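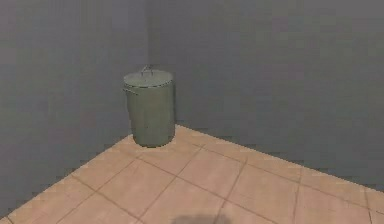

Storna Lid Handling Set: Data Card

Version note: first public release, 2018-12-01

Summary

The Storna Lid Handling Set is a collection of simulated manipulation episodes prepared to compare two gripper models and two arm controllers on a single household task: taking hold of the lid of a metal trash can by its top handle and lifting it clear. The set contains 1,802 episodes. It is intended for researchers who wish to evaluate grasp planning on thin, raised handles under fixed and repeatable conditions.

Motivation

Earlier comparisons carried out under the Pichler programme relied on boxes and cylinders, which both grippers handled without difficulty and which therefore revealed little. A lidded can is a more demanding object. The handle is small in relation to the lid, the body narrows toward its base, and a can placed in a corner restricts the directions from which an arm may approach. The task was selected in June, following a review of candidate objects.

Contents

Each episode comprises the following:

Colour image sequence from the simulated camera
Joint positions and commanded velocities
Gripper opening and contact state
Object pose at each time step
Outcome label (lifted, slipped, not reached)

Episodes are divided among 34 starting configurations. Configurations differ in arm posture, camera height and lid orientation. The room model, with plain grey walls and a peach-coloured tiled floor, is common to all of them.

Grippers and controllers under comparison

Sallo gripper: a parallel two-finger model with flat pads. It requires the handle to be aligned with the closing direction before contact.

Milley gripper: an underactuated model with three fingers. It tolerates greater misalignment but occupies more space near the walls.

Each gripper was run with a position controller and with an impedance controller, using the same arm model and the same time limit. Controller gains were set before data generation began and were not altered between grippers.

Image characteristics

Users should be aware that the rendered images are of modest quality. Wall surfaces may show soft blocky patches and faint streaks, and the boundaries between floor and wall are slightly jagged. The arm is not visible in every image. Shadows may enter the view when the object casting them lies outside it, and should not be used as a measure of arm position. Contact state should be read from the state record – it cannot be recovered reliably from the images alone.

Recommended uses

The set is suited to comparing grasp success between the supplied grippers, to training handle detectors for subsequent testing on other data, and to studying how camera height affects approach planning. Results should be reported separately for each gripper and controller pairing. Averages taken across pairings conceal the effect of wall clearance and are discouraged.

A total of 52 episodes are reserved for evaluation and are stored in a separate directory. They should not be used for training or for tuning controller gains.

Limitations

Only one can model is included. Lid mass and friction are held constant, and the contents of the can are not modelled. Lifting by the side handle was not attempted. Performance in simulation should not be taken as an indication of performance on physical equipment, where handle flex and lid fit would have a considerable influence.

Known issues

In 3 episodes the gripper opening is recorded as zero throughout. These have been retained and are flagged in the index file. Time steps are evenly spaced in all other respects.

Directory layout

episodes/ image sequences and state records
evaluation/ reserved episodes
configs/ starting configurations and controller gains
index.csv episode list, outcome labels and flags

Maintenance

Corrections will be issued as numbered revisions, with a record of changes in the top-level directory. Users reporting an error are asked to supply the episode number, the gripper and controller in use, and the revision of the set.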